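We use cookies to remember your settings and measure visits to this site. Accept all | Manage preferences

Drusham Records Cooperative
Minutes of the Storage and Equipment Meeting, September 2024

1. Minutes of the July meeting
Accepted with one correction. Under item 4, "replacement schedule" should read "retention schedule."

2. Retention of office computers
The operations lead reported that 25 desktop towers have passed the end of their service period. Of these, 13 came from the Sukia office and have been entered in the asset register. The remaining units are not yet entered. Support from Zurosel for this model line ends with the current contract and will not be renewed.

The meeting reviewed the proposal to separate drives from chassis before any unit leaves the building. Drives would be logged by serial number against the asset tag of the parent machine and held in the locked cabinet until a certificate of destruction is received. The proposal applies to 3.5-inch drives in caddies and to any drive mounted directly in the case.
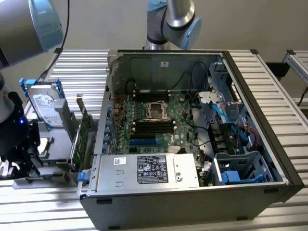
Sukia asked that the log be completed at the originating office, as asset tags on its older units have peeled off in transit and two tags could not be matched at the last transfer. It also asked that a second copy of the log travel with the shipment. Both points were accepted.

Agreed: the originating office logs drives before transfer. Drusham checks the log on receipt and reports differences within 2 working days.

3. Budget
The amount set aside for disposal is $4,000. The Evangelista quotation covers collection and drive destruction but excludes monitors and battery units. A revised quotation is to be obtained with monitors priced as a separate line. No expenditure was approved.

4. Parts held for reuse
Memory modules and power supplies may be kept as spares if labeled with model and date of removal. Processors are to be stored in closed trays. Boards with an empty CPU socket are to be fitted with a socket cover before they go on the shelf; uncovered boards will be treated as scrap. Spares unused at the next annual review will be released for recycling.
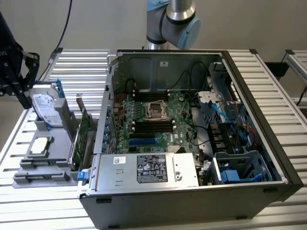 5. Storage room access
The key register has not been kept up since July. Sign-out will move to the front desk. The proposal for a card reader was deferred until the lease terms are confirmed.

6. Other business
The shelving on the north wall is to be relabeled to match the register. The meeting was adjourned.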